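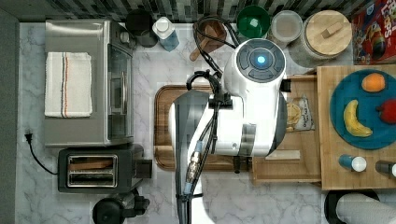 Arm over a kitchen counter, with fruit on a blue plate to the right.

Equipment > Research Arms > Wimham Counter Kit

Wimham Counter Kit with Vamden policy

The Wimham kit is sold with a pretrained policy called Vamden, and the policy is what most buyers ask us about. The claim: trained on 4,000 kitchen demonstrations, it copes with a counter it has never seen. We stock the kit, so read the rest with that in mind.

Hélène Vachon ran 300 trials for us on a cluttered counter. The arm finished 117 of them - a clean 39 percent. The Vamden paper reports a much higher rate, but its authors reset every object to a marked spot between runs and left out trials where the cabling snagged. We did neither.

Does the method generalize? A little, maybe. Moving the fruit hurt less than we expected. Swapping the cutting board hurt a lot, and the paper has no test for that.

Buy it for the arm and the logging software. Treat the policy as a baseline to beat. Trial logs are sent on request, failures included.

Ships without gripper pads. Dreßler pads fit.

We use cookies to remember your basket. Accept | Manage settings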